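Robotics Lab 3010, Handout 2: The bracelet that broke (and why we stopped for a day)

Updated August 9, 2026

OK, so before you start sorting jewelry into boxes, I want to go over what went wrong in June. I promised I'd write it up and then I kept putting it off, sorry. Please read it before you touch the grippers.

The short version is that a pair of fingers closed on a beaded bracelet, kept closing, and the string snapped. Beads went everywhere, including into the linkage of the left gripper. Then someone (me, I'm afraid) reached in to pick one out while the gripper was still powered, and it moved. I got a pinched fingertip and a good scare. It could have been a lot worse with a stiffer tool.

We had two separate faults there. The first was in the grip limit. Our controller, the Netar board, stores the limit for each task, and when we switched from the kitchen task to the jewelry task it silently loaded the old number. That number was 67, which is fine for a mug. For anything on a string I want you at 10. These are percent of full closing force, by the way – the screen doesn't show the unit, and that didn't help.
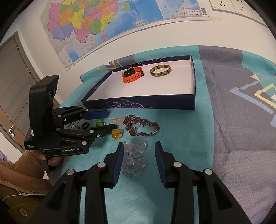

The second fault was all human. We had no agreed word for stopping. With two grippers working over the same small patch of cloth, each operator assumed the other one had paused, and I assumed both had. Now we say "hold" out loud, everybody repeats it, and no hand goes near the fingers until the power light is off. Yes, it feels silly the first few times! Do it anyway.

Why did the bracelet go when the rings survived? Think back to the contact notes from the first handout. A ring is stiff, so the force climbs fast and the controller notices. A string of beads shifts and bunches as you squeeze, the reading stays low for a while, and by the time it jumps the thread is already carrying the load. Cables and necklaces will fool you in the same way.

Before each session, read the limit off the Netar screen and write it in the log, even if you didn't change it. Try one squeeze on the foam block. Loose beads go in the lidded jar, never back on the cloth.

For next time, read the Gidisik chapter on slip and sketch the force curve you'd expect for a chain. Bring it on paper.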